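November 19, 2018

Monday, and back to Sterkside on the early bus, which was late. Eleven weeks I've been at the Owino laundry now, eight years at the folding table before that in another town, and today I was asked to give my "expert view" on whether a machine could have my job. I said I'd need a biscuit first.

The talk came from the Ziltberg people, who have slides. According to the slides the folding unit will do 80 pieces an hour by March. I do that before my tea goes cold, if they're towels. We had 343 pieces through on Friday, and the unit's share of the glory was 4, all flannels. A flannel is a square. My nephew could fold a flannel when he was three, although he preferred to eat them.

I do try to be fair. The press is a machine and I wouldn't go back to an iron for anything. The dryers tell you when they're finished, over and over, like a proud hen. But those jobs come down to heat and waiting, and mine is mostly working out which way up a thing is.

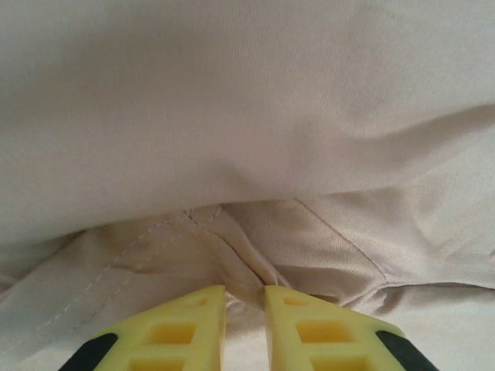 Folding clothes is a different business from folding flannels, and Himier, who make the hand, seem to have sent it straight in at the deep end. Give it cream cloth lying over more cream cloth and ask it where the edge is! I'd do it with a thumb and not look. Two yellow fingers with blunt tips have a harder time of it, I should think, though they were at least pointing at the pinched-up bit by the seam, where I'd have gone myself. I was oddly pleased about that, and then cross at being pleased.

Asked what the hand costs. Was told it was "early days". My new shoes cost 549 pence in the charity shop and they've already split, so I know about early days.

Sausages for tea. There's a basket of my own washing on the landing and it can stay there till Wednesday.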